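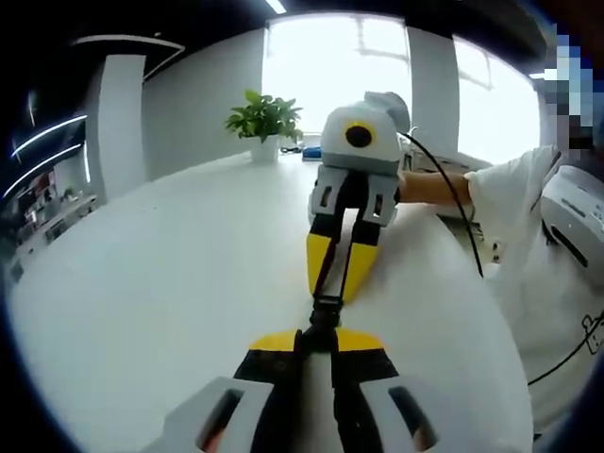

How do you teach a robot to do something you can't quite put into words?

You pick up a gripper like the one the robot has, and you do the job yourself while the gripper keeps a record of it. Later, a great many of those records go into training, and the robot learns to move in something like the way you did.

I had that explained to me three different ways before I ever held one, and I still wasn't ready for how ordinary it feels, like borrowing somebody else's kitchen tongs and finding the spring a little stiffer than yours at home. Şengül Gezer put it in my hand on my first morning at Ziltano and told me to fold a dish towel. I folded it badly. She had me do it again, and then again (I have been folding towels for most of my adult life, and I was sweating by the fourth!).

"Slow down before you touch it," she said. "You're grabbing like you already know where it is."

Well, I did know where it was. But I knew because I'd looked over with my own two eyes, and the robot only gets what the gripper's camera sees. So you learn to approach a towel politely, with the lens pointed at the corner you mean to take, and you learn to keep your free hand in your lap.

The project is called Didano, and its aim is household work: towels, lunch boxes, the lids of jars. The goal for each task is 1000 good demonstrations, and a good one can't run longer than 15 seconds. The towel had reached 142 when I arrived. Mine, I was told very kindly, would not be joining them.

What took longest to get used to was working in pairs. Plenty of chores want two hands, and passing a thing from one gripper to another is its own small skill. Gezer and I spent most of an afternoon on it, handing a sponge back and forth across a table, and we kept letting go too early, each of us sure the other had it. She says new people always do this and that couples are the worst.

There's another way to go about it, of course. Before coming to Ziltano she spent a winter at Ó Briain, steering an arm from a desk in the next room, and she talks about it the way some people talk about driving a stick shift in the snow. You feel nothing through the controls, and a cup you could pick up half asleep takes all your attention. She does miss the chair, though. By late January her shoulders had stopped aching from that job, and now they ache from this one.

On my last visit she finally kept one of mine, a towel in thirds with one corner sticking out. I asked whether the corner would matter. She played it back twice, shrugged, and reached for the next towel.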